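Foro Taller Compartido Wiveck > Proyectos > Robótica y automatización

Hilo: Celda de dos brazos para ordenar bloques, por fin montada en la mesa negra

tornillo_flojo
26 Mar 2025

¡Buenas! Abro hilo porque varios me habéis preguntado por el proyecto Prilluvness y por privado me estaba repitiendo como un loro. La idea es la de siempre: dos brazos, unos bloques blancos repartidos por la mesa y una bandeja donde tienen que acabar. Suena a poca cosa y me tiene enganchado desde septiembre.

La bandeja y el marco bajo que la continúa por la izquierda los diseñé por secciones, porque de una pieza no me cabían en la cama de la impresora. La bandeja lleva las paredes más altas y el fondo rebajado. Entre impresiones buenas y fracasos varios llevo gastados 942 gramos de filamento blanco (y de los fracasos hay uno que uso de pisapapeles, tan feo que me da pena tirarlo).

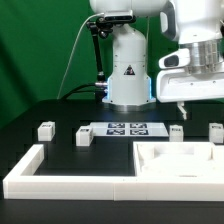

Lo que más guerra me ha dado es la calibración. Cada brazo vive en su propio sistema de coordenadas y hay que convencerlos a los dos de que la mesa es la misma mesa. Uso una placa con cuatro marcadores, la miro con la cámara de profundidad, saco la transformación de cada base y la guardo. Cuando sale bien es una gozada: le digo a un brazo "ve a este punto" y al otro "ve al mismo punto" y se paran uno encima del otro con 2 milímetros de diferencia. ¡La primera vez me puse a aplaudir solo en el taller!

Acepto ideas, críticas y filamento.

marea_baja
Qué envidia más sana. Pregunta de novata: ¿por qué cuatro marcadores en una placa? ¿Con uno grande no bastaría?

tornillo_flojo
Con uno funciona, pero la orientación me bailaba bastante, sobre todo la inclinación. Con cuatro en la misma placa rígida tengo muchas más esquinas para el ajuste y el resultado sale mucho más estable. Además, si la pinza me tapa uno, sigo teniendo los otros tres.

kilovatio77
Enhorabuena por el montaje, pero no estoy de acuerdo con el blanco. Bloques blancos, bandeja blanca, placa con fondo blanco... Segmentar eso por color va a ser un infierno en cuanto un bloque esté dentro de la bandeja. Yo imprimiría los bloques en naranja y a otra cosa.

tornillo_flojo
Ya, ya, me lo esperaba, jaja. Sobre la mesa negra el contraste es buenísimo y ahí es donde tengo que encontrarlos. Una vez en la bandeja no los busco, sé dónde los he dejado. Y uso la profundidad para separar alturas, el color me da bastante igual.

kilovatio77
Hasta que uno caiga torcido y no esté donde lo dejaste. Ya me lo contarás.

tornillo_flojo
Touché. Apuntado.

pan_con_ohmios
Yo voy con kilovatio77 en lo de comprobar después de soltar, pero lo del naranja no me convence nada. En el taller de Lallgate hicimos una cosa parecida y el naranja se nos saturaba con la luz fuerte. Acabamos en gris mate. Bajad la exposición antes de gastar otra bobina.

Otra cosa: ¿la cámara la tienes en un brazo articulado de los de rótulas? Esos ceden. A nosotros se nos vencía poquito a poco y la calibración de la mañana ya no valía por la tarde.

tornillo_flojo
Sí, articulado, con sus mordazas. Lo apreté a conciencia y recalibro al empezar cada sesión, son tres minutos. Pero me has metido el miedo en el cuerpo, voy a guardar las transformaciones con la hora y comparo.

marea_baja
¿Y cómo evitas que los brazos se peguen? Es lo que a mí me daría pánico.

tornillo_flojo
De momento a lo bruto: zona compartida con turno. Si un brazo está dentro, el otro espera fuera. Es lento pero duermo tranquilo. En la última tanda hice 676 ciclos y no hubo ni un roce entre ellos (fallos de agarre sí, unos cuantos, casi todos por coger el bloque de esquina).

kilovatio77
Eso sí que está bien. ¿Cuánto tarda el ciclo?

tornillo_flojo
Demasiado. Todavía no he tocado las velocidades y no quiero hacerlo hasta tener resuelto el agarre.

delacroix_taller
Aviso para quien use el código de Delacroix que colgué en la sección de descargas: el planificador que usa tornillo_flojo es ese, pero con el turno añadido por él. La versión colgada NO lo lleva. Si tenéis dos brazos no lo lancéis tal cual, por favor.

tornillo_flojo
Cierto, gracias. Esta noche subo mi rama con un léeme decente. Y le añado una foto de profundidad después de soltar cada bloque, que kilovatio77 tiene razón y me fastidia.

pan_con_ohmios
Sube también los archivos de la bandeja, que la quiero imprimir en gris mate y seguir discutiendo.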